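About Hullow

Hullow is a tableware wholesaler and hire company. We sell and rent cups, plates, bowls, glasses and serving pieces to cafes, hotels, schools, churches and caterers. We work from one building at 1610 Simcombe Road, with the warehouse at the back and the trade counter at the front.

How we started

The business began as a rental counter for weddings and church suppers. Customers picked up crates of plates on their way to the hall and brought them back after the weekend. Most of the early stock was plain white, bought as seconds, and some of it is still in the hire pool.

Cafes started asking whether they could buy the same pieces they had been renting, and we opened a sales side. For several years the two sides shared the same shelves, which caused a lot of mix-ups. They now have separate aisles, separate stock numbers and separate loading doors. Sales is the larger part of the business today, but the hire counter still opens first in the morning and is usually the busier of the two in June and December.

What we carry

Our house range is called Grarkamard. It is a plain, heavy line of stoneware made for places that wash the same cup many times a day. It comes in white, oatmeal and dark green. The cups have a wide foot and a handle large enough for two fingers. Every piece in the range can be bought singly, so a customer who breaks one saucer can replace one saucer.

We also stock Opoku, a lighter line with a thin rim, which hotels tend to choose for breakfast rooms and which is priced a little higher. Opoku is sold in sets of 8. We do not split the sets.

Besides these two lines we keep water glasses, flatware, trays, pitchers and a small selection of children's dishes for schools and day care centers. We do not carry disposable products.

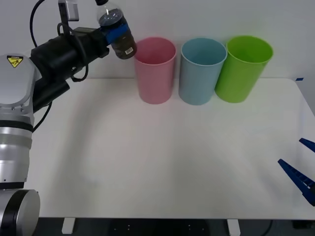 Photo: Hullow

Choosing a cup

Many of our customers are opening their first place and have never bought cups in quantity. We ask them to borrow samples before ordering. A sample box can be kept for 2 weeks at no charge. We suggest running the cups through your own dishwasher, stacking them on your own shelf and checking that they fit under your coffee machine. A cup that looks right on our counter may be too tall for the machine or too wide for the saucers you already own.

If you are replacing part of an older set, bring a piece with you. White is not one color, and matching it from a phone picture rarely works. We keep a shelf of discontinued patterns near the front desk and you are welcome to look through it.

For new cafes we usually recommend buying more small cups than large ones. Small cups go missing and get chipped faster. Staff at the trade counter can help you work out a first order from your number of seats and your menu.

Hire

Hire stock goes out in gray crates with divided inserts. Each crate is counted on the way out and again on the way back. Please scrape and rinse items before returning them. Full washing is done here and is included in the price. Broken or missing pieces are charged at the replacement rate printed on your hire sheet.

The smallest hire order is 40 place settings for delivery. There is no minimum if you collect. During the wedding season we ask for as much notice as you can give, especially for round serving platters and punch bowls, of which we have a limited number.

Delivery and breakages

Our own vans cover the county and the towns along the river. Orders going farther are sent by freight carrier on wrapped pallets. Open your order the day it arrives if you can and tell us about any damage in writing, with the order number. We replace items broken in transit from stock. If a piece is out of stock, we will credit your account.

Chipped pieces that come back from hire are taken out of use. Those with small glaze faults but no chips are sold on the seconds table, just inside the front door. The table is restocked in March and again at the end of summer. Seconds cannot be returned.

Visiting us

The trade counter is open to the public as well as to account holders. Parking is on the left side of the building. The loading doors at the back are for hire returns and freight only, so please keep that lane clear.

To open a trade account, ask at the counter for a form. We need a business name, a billing address and a copy of your resale certificate. Accounts are normally set up by the next working day.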